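Robots in Everyday Life – Handout 4
Can a machine do the chores yet?
Notes by Homa Bakhtiari, Conine evening program
Updated 25 November 2019

Last time we finished on the vacuum question, and Imad Sayegh asked the best thing anyone has asked so far: if a robot can weld a car door, why can't it put away my cutlery? I've been thinking about it all week!

Where we are

Some chores are already done by machine, and have been for ages. Your dishwasher is a robot of a sort, if you're generous with the word. It works because we agreed to do the fiddly half ourselves – scraping, stacking, unloading. The same bargain runs through most factories. The parts arrive facing the same way, in the same tray, and the arm repeats one movement with lovely precision.

The trouble starts when things are just lying about. A drawer of odd screws, a basket of socks, a bench at the end of a shift. People sort these out while thinking of something else entirely.

What makes small parts hard

Seeing them. A peg lying down and a peg standing up look like different objects to a camera, and shiny or dark ones are worse.

Gripping them. Your fingertips are soft, and they feel a thing begin to slip before you notice it yourself. Many grippers have very little sense of touch, or none at all.

Letting go. I love this one because it sounds so silly. Setting a small part down exactly where you want it, without nudging its neighbour, is a skill in its own right.

Using two hands. We hold the jar with one hand and turn the lid with the other without a thought. With two arms, each has to know where the other is, and they have to share a very small patch of air.

A bench task to think about

Imagine being asked to pick up a small disc, hold it steady between two hands, and fit a peg to it. A child could manage it with a bit of practice. Look at how close the two grippers have to come, and at the loose pieces on the table underneath.
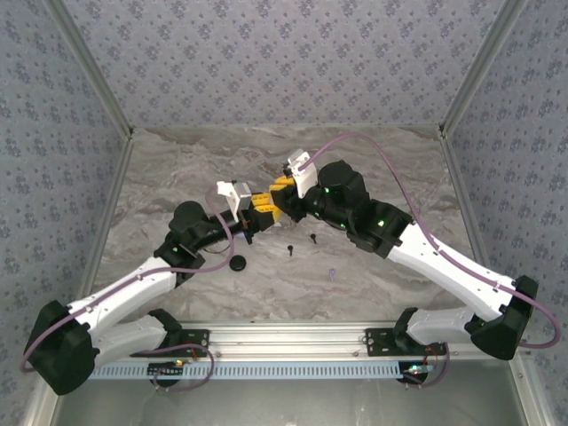
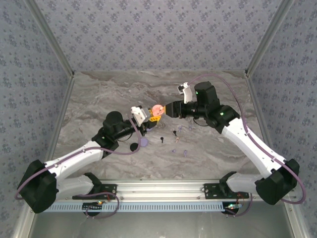

Reading a success rate

You will see figures quoted, so let's practise. Say the Drerkton workshop runs a peg-placing job 1001 times and 992 go well. Terrific! Now tip the same parts out at random and suppose 692 go well out of the same number of tries. Still impressive, to my mind, but somebody has to stand there and fix the rest, and that person could have done the job by hand.

Always ask three things of a figure like that. Who set the table before each try? Did the parts change? How long did one go take?

My own view

For shop-floor work with known parts, yes, and more of it each year. For a kitchen with a toddler in it, no, and I wouldn't hold my breath. In between there is a huge and fascinating middle, and I think light assembly is where the fun will be.

Before next class

Read the Chidiac chapter in your course pack, 16 pages, and skip the maths if you like.
Pick one chore at home and write down every time your two hands do different jobs.
Try it again wearing oven mitts. Bring your notes – we'll compare them at the start.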